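Jakmont brings its second sanding cell back into work

10/16/23 – The furniture maker Jakmont has started its second sanding cell again after a stop of two weeks. The robot in the cell sands the wooden parts of tables and benches before they are mounted on their metal frames. During the stop the force sensor was replaced, the dust pipe was cleaned and all the sanding programs were tested first on the computer.

The cell was delivered by Bestside six years ago. According to Anouk Dekker, who is responsible for maintenance at Jakmont, the problem came slowly. "In the beginning we saw only small marks in the corners," she says. "Then the arm began to press too hard on one side, and we had to sand many parts again by hand. The sensor still gave a signal, but it was not a correct signal anymore."

The new sensor was mounted and calibrated by Dae-han Seo of Bestside. He also made a new model of the parts, so that the paths of the tool could be checked without using real wood.
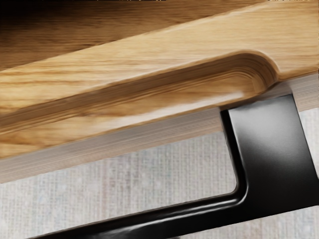

Recessed channels are the most difficult work for the cell. On a flat face the pad can move with the same pressure from one end to the other, but in a channel it must keep its distance from the wall and still touch the floor. In the model the channel runs parallel to the lower edge of the wood and closes with a rounded corner, and it is at such a corner that the old program turned the tool too late. Mr. Seo has now divided the path there into shorter steps and lowered the speed to 300 millimeters per minute. The black metal frame is also part of the model – the program has to know where it stands when a finished piece comes back for a small correction.

Jakmont will also change how the cell is looked after. The operators will check the zero point of the sensor at the start of every shift, with the arm in its parking position and no pad on the tool. The filter in the dust pipe gets its own line in the logbook. After 3,000 parts the sensor must be calibrated again, also when everything seems to be in order.

"It is a little more work in the morning, but I prefer this to a stop," says Melina Lambrakis, who operates the cell. The first cell has the older type of sensor and will get the same service in December.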